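Gripper and Laundry Area Inspection Checklist, With Comments
Plaso site, basement level. Dated May 25, 2026.

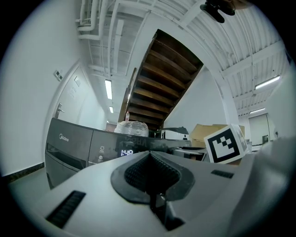

Purpose of this inspection: the jaw release fault on the Dokell hand-held gripper, reported under ticket 932. The report says the jaws "let go for no reason." I have been doing these inspections long enough to doubt that wording. Tools let go for a reason. The closing note on the ticket says the fault was cleared by a restart, and I was asked to sign off on that basis. I have not signed.

Marks used: OK, FAIL, OPEN (not settled, needs a follow-up), N/A.

Section 1. Paperwork

1.1 Fault ticket filled in on the day of the fault. OK
Comment: Filled in, but the "what was being held" line is blank. For a dropped-load report that is the one line I want.

1.2 Root cause stated. FAIL
Comment: "Restarted, works fine now" is what somebody did. It is no cause. Send it back.

1.3 Cycle log attached. OPEN
Comment: The log shows 1,054 cycles since the last pad change. The Lennox service sheet stapled behind it has a pad change that does not appear in the log at all. One of the two records is wrong and I can't tell which from my desk.

1.4 Previous inspection available. OK
Comment: From November. Every line marked OK, same pen, same slant, no comments. Draw your own conclusions.

Section 2. Gripper, power off

2.1 Battery out before hands go near the jaws. OK

2.2 Body free of cracks at the seams and around the mounting pad. OK

2.3 Rubber insert seated all the way around. OPEN
Comment: Passes a push test. The test card asks for a pull test as well, and the pull gauge was not in the kit. Not marking this OK on half a test.

2.4 Vents clear of lint. OPEN
Comment: I want this checked with a lamp and the cover off. A quick look from the outside is how it got passed last time. Anything used near laundry machines should have this done more often than the card says.

2.5 Cable strain relief tight. OK

2.6 Fasteners at marked torque. FAIL
Comment: Two paint marks on the jaw mount no longer line up. Could be sloppy painting. Could be the bolts moving. Re-torque, re-mark, look again after a week of normal use.

Section 3. Gripper, power on

3.1 Jaws close fully and open fully on command. OK

3.2 Jaws hold the test block for the full time on the card. FAIL
Comment: Held on the first try, and that is where most people would stop. I kept going. It let go on a later try with no command given. So much for the restart.

3.3 Jaws hold when power is lost. OPEN
Comment: The Stendudano manual says the grip is kept on loss of power. I would like to see that shown on this unit before I believe it. Do it over a padded bench with everyone's feet out of the way.

3.4 Low battery warning comes on before grip force drops. FAIL
Comment: The warning is set at a charge of 81 percent of what the manual calls the "reserve point." In plain words, it comes on too late. I don't know who changed the setting. There is no record of it.

3.5 Stop button works from any state. OK
Comment: Tried while opening, closing and holding. No complaint.

Section 4. Work area

4.1 Route from the machines to the door kept clear. N/A today
Comment: Check at the start of each session and write it on the session sheet. A mark from me, made once, tells you very little about next Thursday's mess or any other.

4.2 Headroom marked under the stairs. OPEN
Comment: The washing machine sits close to the slope of the staircase. Anyone watching the jaws is not watching their head. Tape or foam on the low edge would do. I have asked for this before.

4.3 Small items taken off the washing machine before a spin cycle. FAIL
Comment: There was a water bottle and a plastic-wrapped bundle on top of the Midea, plus the white appliance with the sloped lid. Loose items on a machine that shakes will move. If the gripper is then blamed for a dropped object, we can't say which one did it. Clear the top or write down what stays.

4.4 Marker cube fixed in place. FAIL
Comment: It sits at a slight tilt. If its position matters to the work, mount it. If it doesn't, put it in a drawer. I was told it is "close enough," and nobody could say close enough to what.

4.5 Boxes along the wall stacked so they can't fall into the work space. OPEN
Comment: Cardboard boxes behind the cube. Push test the stack and get rid of what is not needed.

4.6 Lights working. OK

Section 5. Result

Unit is NOT released for use. Tag it, take the battery out, and keep the two apart.

Needed before I look at it again:
Pad change record sorted out between the log and the Lennox sheet.
Jaw mount re-torqued and re-marked.
Warning setting put back to the manual's value, with a note of who did it and when.
Hold test repeated 95 times in a row on a fresh battery, every result written down, including the bad ones.
Power loss test done with a witness.

I expect to be told the hold test is too long. The fault comes and goes. A short test that passes will get us another ticket that says "restarted, works fine now."

Ticket 932 stays open. Copy to the Plaso equipment file and to Dokell service.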